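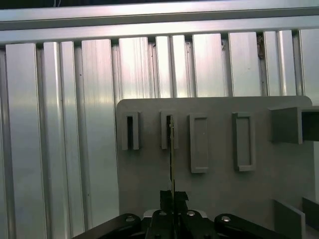 Gray panel in front of the extrusion wall, row of frames across the top. Note the dark crud in the groove, upper right.

Saturday, March 24, 2018. Bench notes, Rirkulum panel

In early, building quiet. Wanted to get the panel bay sorted before Dalia's Yeo stuff lands on it.

Cleaned up the notes for this bay since the old page is useless (half of it is from August and talks about the previous board). From now on: frames get called 1 to 4, left to right. 1 is the narrow one with the deep slot. Stop calling it "the end one", we have two ends.

Extrusions: clump of something in one groove by the rail. Swarf? Fluff? Pick it out with a plastic spatula, NOT the scribe, the scribe marks the aluminum. Then wipe the whole row top to bottom, lint free cloth. The glare off those faces is terrible under the lamp, try the lamp lower and more to the left.

Panel fixings: Prandside drawing says 4 mm button heads. Bin has 300 of the wrong length, of course. Reordered 500 from Burnosex, the 1000 bag was cheaper per screw but where would we put it. Drawing also shows the panel 2 mm higher than I'd like. Ask before moving anyting.

Slot depth in 1, still no number in the book. Caliper battery dead. Spare is in the drawer under the scope, or was.
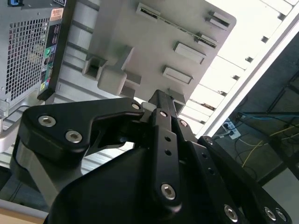 PC from the back, audio ports down the side, light gray molded panel next to it.

PC: sticker with the barcode is up near the top of the rear panel, copy the number into the asset sheet, the row is blank. Green and pink audio ports, don't need either. Vacuum the big vent grille while the nozzle is out. Label both ends of any cable that goes in back there, tape flags are fine for now.

Would like more room behind the tower so you can get a hand in at the ports without moving everyhting else. Maybe turn it 90 deg? Dalia Slaoui has opinions on this, check with her first.

To do
- spatula, groove
- caliper battery
- asset number
- ask Prandside re the 2 mm
- lamp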